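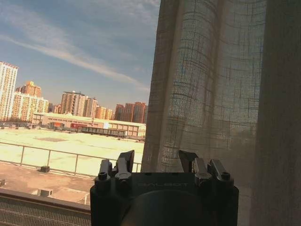 Dornari's sales desk, asked before term whether the curtain package could be tried without the arm, replied that it could not, and that the question came up more than they would like. The package only runs on their own service plan, and the plan only starts once an arm is registered.

Unit 7: Reading a Service Offer (Household Robots)
Handout, December 19, 2019

Bring both quotes to class. The Helleck quote is the short one. The Dornari quote is the one with the appendix about the appendix.

Curtains are our test case for a reason the brochures skip: cloth moves when you touch it, and sheer cloth lets the daylight into every camera you own. A brochure will say "handles soft furnishings." Ask which ones, how heavy, and who pays when a thread catches.

Prices as quoted
Helleck, curtain and blind package, one year: 2,639
Dornari, same term, setup included: 3,980
Dornari, extra room: 642
Helleck, extra room: 923

Helleck is cheaper until you own more rooms than a student is likely to own. Work out where the lines cross and show your steps.

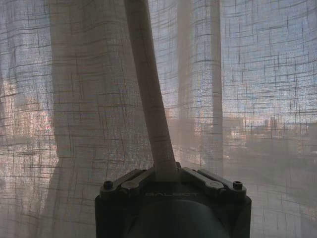

Next, the word "setup." Dornari counts teaching the arm each window as setup. Helleck calls it "customer familiarization," meaning you do it, with a PDF. Read clause four of each contract and mark every verb that has no subject — there are plenty.

Also look at what counts as a fault. A dropped rod is a fault under Dornari. Under Helleck it is an "incomplete task," and incomplete tasks are not covered until the third one in a month.

For April: a one-page recommendation to a small hotel. Buzatu's fabric care sheet is on the course page. Skip the Flornari brochure, it is mostly sunsets.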